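3장 케이블을 상자에 담는 일

포장 수업을 처음 맡았을 때 저는 첫 시간을 완충재 이야기로 시작했어요. 반응이 영 시원찮더라고요(졸던 학생 얼굴이 아직도 기억나요). 그래서 이듬해부터는 순서를 확 바꿔서, 얇은 골판지 상자 하나와 검은 케이블 한 묶음부터 책상에 올려놓고 시작합니다. 이 장도 그렇게 열어 볼게요.
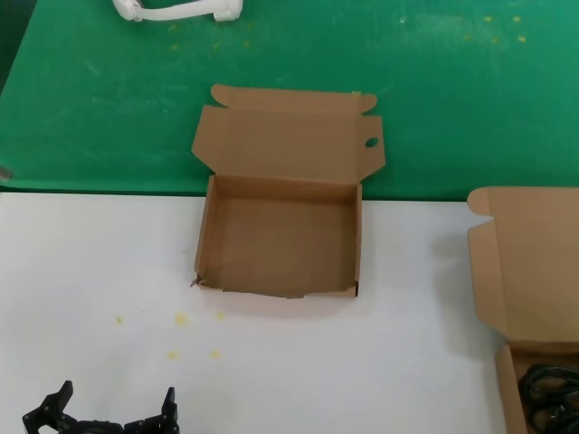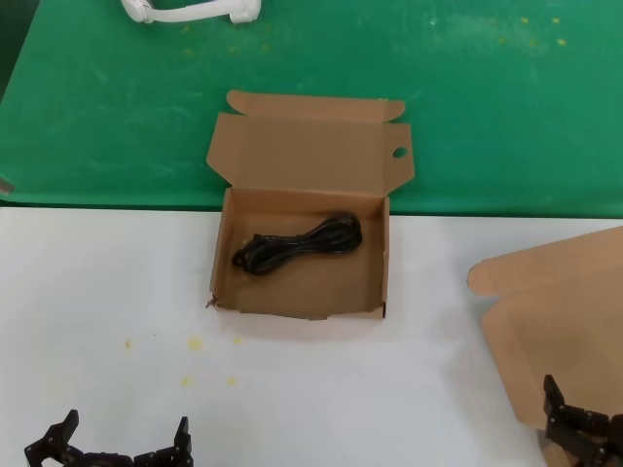
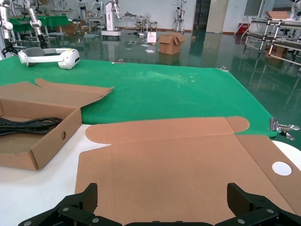 제가 왜 하필 케이블을 골랐느냐면, 이게 은근히 고집이 센 물건이거든요! 책은 넣으면 넣은 대로 있고 컵은 종이로 싸면 그만인데, 케이블은 손을 떼는 순간 제멋대로 벌어집니다. 뚜껑을 덮으려고 하면 꼭 한 가닥이 옆으로 삐져나와서 날개에 끼어요. 그걸 손가락으로 밀어 넣다 보면 이번엔 반대쪽이 올라오고요. 저도 Graltach 물류 창고에서 일하던 시절에 오전 내내 그 짓만 한 적이 있습니다. 어느 화요일이었는데, 그날 싸야 할 상자가 60개였어요.

그때 옆자리에서 일하던 분이 Siiri Jankauskaitė 씨였습니다. 제가 끙끙대는 걸 한참 보더니 케이블을 달라고 하시더라고요. 그러고는 둥글게 감는 대신 손가락 사이로 8자를 그리면서 감아 보여 주셨어요. 한 방향으로만 돌려 감으면 선에 꼬임이 쌓이는데, 8자로 감으면 한 번 꼬인 만큼 다음 번에 풀린다는 거예요. 그날 오후부터 제 상자들은 뚜껑이 얌전히 닫혔습니다. 지금도 저는 집에서 충전선을 그렇게 감아요.

이 장에서 주로 쓸 상자는 뚜껑과 몸체가 한 장으로 이어진 형식입니다. 현장에서는 그냥 '택배 날개 상자'라고들 부르는데, 저는 수업에서 'Nel형'이라고 불러요. 제가 처음 쓴 실습용 상자의 품명이 Nel이었고, 그 이름이 입에 붙어 버렸거든요. 다른 책에서 찾으면 안 나오니 주의하세요. 펼쳐 놓으면 한 장짜리 판이고, 접는 선을 따라 벽을 세우면 얕은 쟁반 같은 몸체가 생깁니다. 테이프 없이도 형태가 잡히는 게 매력이지만, 모서리를 급하게 꺾으면 종이가 쉽게 뜯어져요. 접는 선을 먼저 손톱이나 자로 한 번 눌러 주세요. 이 과정을 건너뛴 상자는 모서리를 보면 바로 티가 나요.

비용 얘기도 조금만 할게요. 제가 자문했던 Grarel이라는 작은 업체는 한 달에 상자를 4,000개 썼는데, 케이블이 자꾸 뚜껑을 밀어 올린다고 한 치수 큰 상자를 주문하고 있었어요. 감는 법을 바꾸고 나서 원래 치수로 돌아갔습니다. 사장님이 허탈하게 웃으시던 게 생각나네요.

자, 이제 준비물입니다. 펼친 상자 2장, 케이블 2묶음, 자 하나면 돼요. 케이블은 너무 뻣뻣하지 않은 걸로 고르고, 집에 있는 오래된 전원선도 괜찮습니다. 한 묶음은 평소 하던 대로 감고 다른 하나는 8자로 감아서, 각각 상자에 넣고 뚜껑을 덮어 보세요. 뚜껑 가운데가 얼마나 들뜨는지 자로 재서 적어 두시고요. 이 기록은 3.2절에서 Tosik 표를 채울 때 다시 꺼내 쓰니까 버리지 마세요.

3.1절에서는 접는 선의 순서부터 보겠습니다. 옆벽을 먼저 세우느냐 앞벽을 먼저 세우느냐로 학생들이 매년 다투는데, 저는 옆벽 파예요.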